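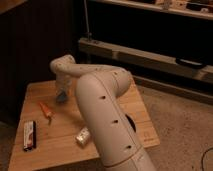 4. Collecting trials for the grasp-order study

Follow this section once the arm has been homed and the table camera has been calibrated (section 3). The method is the one used in the Irkthorpe trials: the arm sees a small set of household objects, picks one, and the planner records how sure it was before it moved.

4.1 Lay out the objects

1. Place the objects on the bare tabletop. Leave a gap between them wide enough for the open fingers.
2. Lay cans and other cylinders on their side. Upright cylinders belong to a separate test set.
3. Turn each object to a new angle between trials.

Note: Shiny metal gives poor depth readings. Keep it in the set – the study needs the failures too.

4.2 Run a trial

1. In Dresora, open the Lund planner and load the object list.
2. Move the arm to the hover pose, with the gripper pointing straight down and the fingers just above the wood.
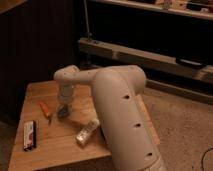
3. Wait 2 seconds for the arm to settle, then press Score. The planner ranks every object it has found.
4. Check that each object has a score. If one is missing, press Score again before you move anything.
5. Press Run and stay clear of the table until the arm is back at the hover pose.
6. Mark the trial as held, dropped or missed.

Caution: Keep the speed limit at 75 percent or lower. Do not reach under the gripper while the motors are on.

4.3 How many trials

A full session is 21 trials. The results in the Grovarthorpe report are based on 251 trials, with dropped and missed grasps kept in the total. Send questions about scoring to Everett Kapoor.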